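Comparing two grippers on the same arm: a bench procedure

Written by Darragh Doherty, October 2022. Questions to Ita Tierney.

Use this procedure when you have two grippers that fit the same wrist and need to decide which one stays on. We wrote it for the Ravomum and the Prernon, but apart from the adapter step it will do for any pair. Allow a full day. The tests are short, and most of the time goes on changing over and calibrating.

Before you start

You will need both grippers with their own cables, the wrist adapter, a torque driver, the calibration board, a kitchen scale and the log sheet. Charge the tablet. Check that the controller is running the same software version it will run for the second gripper, and turn off automatic updates until you have finished. In April we lost a comparison because the controller updated itself over lunch and the closing speed changed.

Set the payload in the controller to match the gripper you are fitting, including the adapter. The Prernon with its adapter comes to 800 grams on our scale. Weigh yours. Wolfram Tiedemann's data sheet folder has older figures that leave the adapter out.

Step 1. Fit the first gripper

Move the arm to the service pose and cut the power at the controller. Fit the adapter, then the gripper, and tighten the bolts in a cross pattern. Route the cables with enough slack for the wrist to turn fully both ways. Too little slack pulls the camera bracket and you will see it later as drift in the calibration. Too much and a loop can catch on something tall.

Power up, open and close the gripper ten times with nothing in it, and listen. A click at the end of travel on the Ravomum is normal.

Step 2. Calibrate the camera

Put the board on the table and run the wrist camera calibration from the tablet. Repeat it if the error is above the limit printed on the log sheet. Do this after every gripper change, even if the camera bracket hasn't been touched. Aidan Ó Dálaigh tried skipping it once and every grasp landed to one side.

Step 3. Lay out the objects

We use kitchen things because they give a good spread of shapes without costing much. Include something flat, something tall with a handle, something small and round, and something long lying across another object. Leave open space on one side so the arm has somewhere to put things down. Keep large items such as the toaster oven at the edge, where they limit the approach from one direction only.

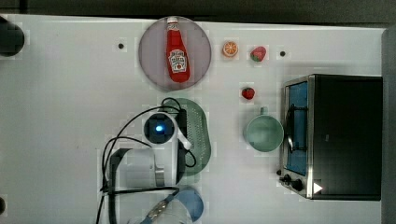
Once you are happy with the layout, save a reference picture from the overhead camera and bring it up on the tablet as an overlay. After each attempt, put the object back until it lines up with the overlay. A few millimetres out doesn't matter for a mug. It does matter for a strawberry.

Step 4. Run the attempts

Start with the easy objects. For each one, run the same approach from above at the slow speed setting, close, lift to the height set in the program, hold, and put down. Mark the attempt as held, slipped or missed. "Slipped" means the gripper had hold of the object and lost it. "Missed" means it never did. Please keep these two apart – they point to different faults.

For a mug, try the rim first and then the handle. For a colander, grip the edge and keep the fingers out of the holes. For a bottle lying on a plate, the lift only counts if the plate stays on the table.

If the controller stops on a force limit, write down the object and the limit, clear the fault and carry on. Don't raise the limit halfway through a comparison.

Step 5. Change over and repeat

Fit the second gripper and go back to Step 1, including the payload setting and the calibration. Use the same layout and the same order. Don't retune the approach for the second gripper, however tempting it is. You can do a tuned run afterwards and log it separately.

Reading the results

Compare object by object before you look at the totals. In our last comparison the Ravomum held 93 per cent of attempts overall, but nearly all its slips were on smooth, curved things. The Prernon missed more often and hardly ever slipped, so a better camera calibration would probably help it more than new finger pads would.

Send the finished log sheets to Dymphna Ní Bhriain, with the software version written at the top of each one. Put the spare finger pads back in drawer 11.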